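Vusby Community Help
Topic: Membership and billing
Ended paid membership, but profile still visible to other members

Posted by Yuk-lan Huang
Nov 8, 2022

I should be grateful for guidance on the closure of a dating profile. I joined Vusby in June on the introductory offer and later moved to the full membership. I have since met someone through a walking club and no longer require the service. I cancelled the paid membership from the account page and received an email confirming that no further payment would be taken.

My profile, however, remains visible. A friend who is also a member was able to find it by searching our town, and I have received 16 new messages since cancelling, which I can see in the list but cannot open. I do not wish to give other members the impression that I am available and ignoring them.

My enquiries are as follows. Does cancelling the membership also close the profile, after a delay? If it does not, will closing the profile affect the remainder of the period for which I have paid? Finally, what becomes of the photographs I uploaded? The two most recent are still in my gallery and I should like them removed in any event.

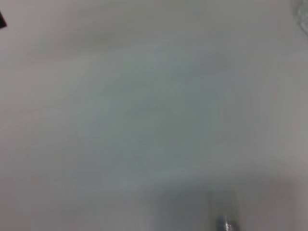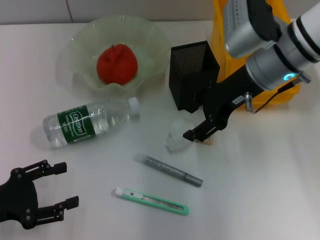 Gallery, Yuk-lan Huang: two photographs

I have consulted the help pages, but they refer to a "Pause" button that does not appear on my screen.

Garnet Thibodeau
Community Adviser

Thank you for your enquiry. The paid membership and the profile are held separately, and ending one has no effect on the other. When a paid membership is cancelled, the account returns to the free level at the end of the paid period. The profile continues to appear in searches and other members may continue to write to you.

To close the profile, please proceed as follows.

Sign in through a web browser. The option is not offered in the telephone application.
Open Account, then Privacy, then Close my profile.
Enter your password and select a reason. "Prefer not to say" is accepted.
Open the confirmation email and follow the link within 4 hours. If the link lapses, the request must be made again.

The profile is withdrawn from searches once the link has been followed. Copies of it may continue to appear in the saved lists of other members for up to 2 days. Any unused part of the paid period is lost on closure, and members who wish to use it should wait until the end date shown under Billing.

Photographs may be deleted individually from the gallery at any time, whether or not the profile is closed - select the photograph, then Remove. Those still in the gallery on closure are deleted with the profile.

The Pause button was withdrawn when the account pages were revised. The help page in question is number 118 and I have asked for it to be corrected.

Elias Zoubi

Same thing happened to me on Ondum. Check your spam folder for the confirmation email, mine went there and I missed it twice.

Danuta Jabłońska

I would add one point to the reply from Garnet Thibodeau. If the membership was bought through a telephone app store, the cancellation must also appear in the subscriptions list of that store. I closed my profile first and was charged for a further month, and the matter took several letters to resolve. It is advisable to keep the cancellation email until the next statement has arrived.

It would also be courteous to reply to anyone with whom you were in regular contact before closing the profile. Their side of the conversation remains, but your name is replaced with "Former member" and they are given no explanation.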